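Moving 14 years of photos off an old desktop, what order do I do this in?

Jinfeng Lü
asked in Storage and Backup

Old desktop is on its way out. Takes forever to start, shuts itself off some evenings, and its got every family photo on it plus my dads scanned letters and all the tax stuff. I bought a laptop in August and have been putting this off since.

What I have: the laptop (small drive, wont hold everything), an external drive from the Cernance store that I haven't opened, and a Ludach account that came free with the internet plan. 60 GB on the free one I think. The photos folder alone is way over that.

What I want is simple. Get it all off, not lose the dates on the photos, and stop having the same picture in four places. My sister copied hers to a stick a few years ago and every single photo now says it was taken the day she copied it. Don't want that.

Do I sort first and then copy or copy and then sort? Do I do the cloud thing at all? And is it ok to just take the old drive out and put it in a drawer as the backup?

Budget is not much. I can follow steps if they're in order.

3 replies

moss_and_co

Copy first. Sort later. Always. You have a computer that shuts itself off and you want to spend three weekends on it deciding which beach picture is better - no.

Order I would do it:

Plug the external into the old machine. Make one folder on it called OLD DESKTOP. Copy Documents, Pictures, Desktop and Downloads into it. Copy, don't move. Do the letters and taxes first because they're small and you can't get them again, then photos one year at a time. If it shuts off in the middle you only redo that year.

Then look in the odd places. Email saved on the computer, browser bookmarks, whatever folder the scanner software made up for itself. Mine was hiding in a folder named after the scanner, 39 letters from my aunt in there and I'd have wiped it.

About dates. There's the date the file was made on that disk and then there's the date inside the photo that the camera wrote. The second one survives a normal copy. Your sister's photos are probably fine, her program is just showing the wrong one. Tell her to sort by Date Taken. Scans are different, they only know the day they were scanned so put the year in the file name.

After that open a bunch of files ON THE LAPTOP from the external. Don't just look at the names, open them. Some from each year.

Don't wipe or give away the desktop for a month at least. You will remember something.

Jinfeng Lü

ok that helps a lot, thank you. Sister says you're right about Date Taken, she's thrilled. Did the letters and taxes last night and got as far as the third year of photos before it quit on me.

Still don't know about pulling the drive. I've seen inside one of these before, never unplugged anything though.

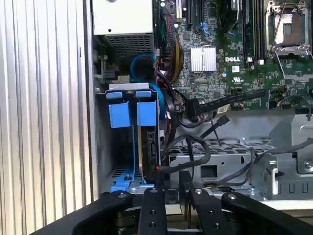 Side panel off in both.
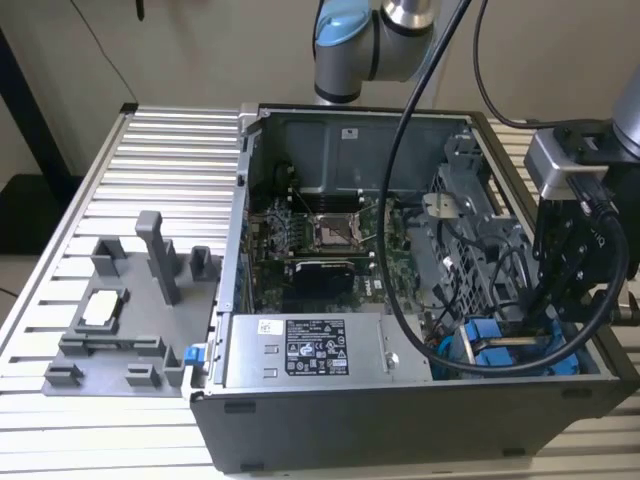
Zihan Shen

Disagree a little with the first reply. If it's quitting in the middle of copies I'd stop using it and let the drive do the work from another computer. You can get a USB adapter for the drive pretty cheap. Power off, pull the cord out of the wall, hold the power button in for a few seconds, then the drive has two plugs, one data one power. Pull by the plug and not the wire. Usually a few screws or a plastic clip. Take a phone picture first of where everything goes. Desktop size drives need an adapter with its own power brick, the ones with only a USB cable won't spin it up. People buy the wrong one all the time.

Then it's the same as moss said, one year at a time, onto the external.

Drawer question. A drive in a drawer is better than nothing but don't make it the only copy. They can sit for years and be fine or sit for years and not start. I count it as a bonus.

What I'd end up with:
external drive, everything
old drive in a drawer, everything, labeled with the year
Ludach, just the letters, taxes and the best photos

The free space is enough for that if you're picky. Don't turn on the automatic sync thing on the laptop until you've read what it does. On some of these services if you delete from the laptop it deletes from the cloud too, people think they're making room and they're deleting the only copy.

Duplicates: wait till you have two good copies. Then use a duplicate finder that compares the contents and not the names. I got rid of 18 GB in one go that way. Have it move them to a folder instead of deleting, look through it, then delete.

danno in Graslow

just get the bigger cloud plan and be done with it

moss_and_co

That's a monthly bill forever Dan and they said budget is not much. Also uploading all that on slow internet could take weeks.

Zihan's right about the adapter, I missed that it was shutting off that often. Do the adapter.

Jinfeng Lü

Adapter ordered, the one with the power brick. Will do the rest of the photos when it gets here. Leaving the dupes for winter.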